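How to clean a window AC before you put it in for the summer

Updated 06/07/2024

OK quick one. Got three emails this week asking why the AC smells like a wet dog. It needs a clean, thats all. Takes an hour, maybe a bit more if you've never done it. Do it before the heat really hits, not in August when you can't stand to have it off.

What you need

Screwdriver, Phillips
Vacuum with the soft brush
Dish soap
Spray bottle
Coil cleaner - the no-rinse foam kind. I use Drosto, any of them work
Fin comb (a few bucks, worth it)
Old towels
Somebody to help lift

Step 1. Unplug it. Really unplug it, not just off at the button. If it's already in the window get a second person to hold the outside while you raise the sash. Mine is an old 6,000 BTU Zernance and it still nearly took my toes off once.

Step 2. Front cover off. Usually two screws at the bottom, or just clips. Pull toward you and up. Go easy, old plastic cracks. Slide the filter out.

Step 3. Filter. Vacuum it first, then warm water and a drop of dish soap. Rinse, shake, stand it up somewhere to dry. Don't put it back damp. If it's torn buy a new one, or cut one from a roll of filter foam.

Step 4. Outer case. Screws down both sides and probaly a couple on the back. Put them in a cup. Note which ones are longer - the long ones go back where they came from, a long screw in the wrong hole can go right into the coil. Ask me how I know.

Step 5. Vacuum the fins, front coil and back coil. Brush goes the same direction as the fins, up and down, never across. They bend if you look at them wrong. Bent ones, run the comb through slow. Won't be perfect. Fine.

Step 6. Cover the control board and the fan motor with a plastic bag and some tape. Then foam the coils, both. Wait ten minutes. Foam drops down into the pan and takes the gunk with it.

Step 7. The pan. This is where the smell lives. Tip the unit a little, let it drain, wipe it out with soapy water. Check the drain hole isn't plugged, poke it with a zip tie. Samira Salameh wrote in to say she uses a pipe cleaner, also good.

Step 8. Fan blades. Damp rag, one blade at a time. Boring.

Step 9. Let it all dry. Overnight if you can. Bag off the board, case on, filter in, cover on.

Putting it back

Tilt it slightly to the outside so water runs out and not down your wall. Quarter inch is plenty unless your manual says different. Foam strip between the sashes. Side panels screwed down. Then plug it straight into the wall, no extension cord.

Run it on fan only for a bit first, then cool. Leftover cleaner smell goes away by the next day.

If it still smells, do the pan again. If it's icing up and the filter is clean, thats a different problem and a different page.

Filter again every couple weeks while you're using it. Dehumidifier page is next, same idea, smaller screws.

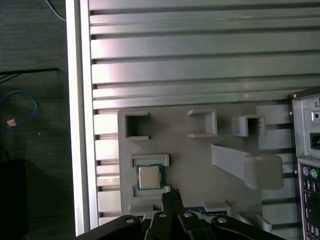
Oh and keep the manual - tape it inside a closet door or something. Model number is on the sticker on the side, and you can't read that once it's in the window.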